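From: Theano Zervas
To: handheld-demos list
Date: February 2020
Subject: Re: [handheld-demos] Microwave task, first numbers

Iraklis Theodorakopoulos wrote:

> We now have 3,649 demos across all tasks, 1,132 of them on the
> microwave. Everything was done by hand with the two-gripper setup,
> no remote control. Tariq thinks that's plenty to start training,
> and I agree. If there are no objections I'd like to close the
> microwave task and move Hulloten over to drawers.
>
> Replay on the arms looks good so far.

Objection, then.

I'm not against the handheld grippers. They're quick, they're cheap to fix, and people get the hang of them in a morning. I ran the remote control station at Zendum for two winters and I don't miss it. Half of what we saved there was a person waiting for the arm to catch up with them.

My trouble is with "plenty." How many of the 1,132 start from the same spot, with the person square to the table and the microwave where it always is? I went through one folder (Hervé's upload, not the cleaned one) and they started to run together very quickly. If the door always swings to the same side and the person always comes in from the same edge, we've got one demo with a lot of wobble in it.

Then there's the body problem. A person leans. A person shifts their feet and drops a shoulder without thinking, and the grippers end up somewhere the arms on our base can't go. Look at how close in you can stand when you're the one holding them: 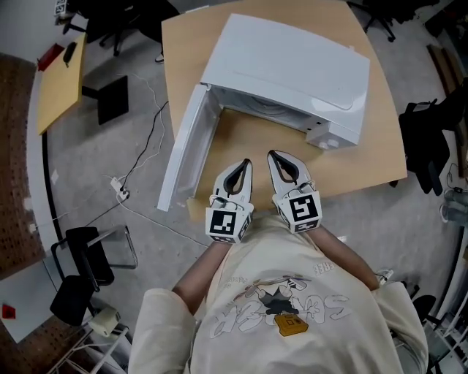 Demonstrations > Two-handed > Microwave

Both grippers side by side, low over the table, right below the opening. Easy for somebody with elbows. I'd like to know what our arms do with that same pose when they have to get there from a fixed mount with a wide open door lying off to the left. "Replay on the arms looks good" doesn't tell me. Which demos were replayed? Who picked them? If it was the first few that loaded without an error, that's a test of the loader.

The marker cubes worry me less than they did in the Sorkari days, but I'd still like someone to check what happens to tracking when a cube goes behind the door or into the cavity. Stamatia, you had a script that flagged jumps in the hand pose. Does it still run on the new format? I'd run it on everything before anybody trains on anything.

What I'm asking for, before we call it closed:

- Replay 15 microwave demos picked at random, and post all of them, bad ones included.
- Record a small batch by remote control on the real arms, same task. I know it's slow. I want to see how far the paths differ from the handheld ones.
- Move the microwave. Turn it, push it to the near edge, start with the door half shut.
- Write down who recorded each demo. At the moment 13 folders have no name on them.

If the random replays come out fine I'll drop the second item and say so on the list. I've been wrong about handheld data before. I said the cup task would never transfer and it mostly did, although I still think we got lucky with the cups.

One more thing about moving to drawers. A drawer has the same problem as the door, only worse, since you pull it toward your own body and step back as you go. The person steps back, that is. Our base stays put. So I'd much rather sort this out on the microwave than find it again later with twice the data.

Tariq, I know you've got the machine booked. Train on what's there if you want to, only please don't put a success rate in the Zoëga write-up until we know what the test runs look like.

Theano

--
You are getting this because you are subscribed to handheld-demos.
Replies go to the whole list.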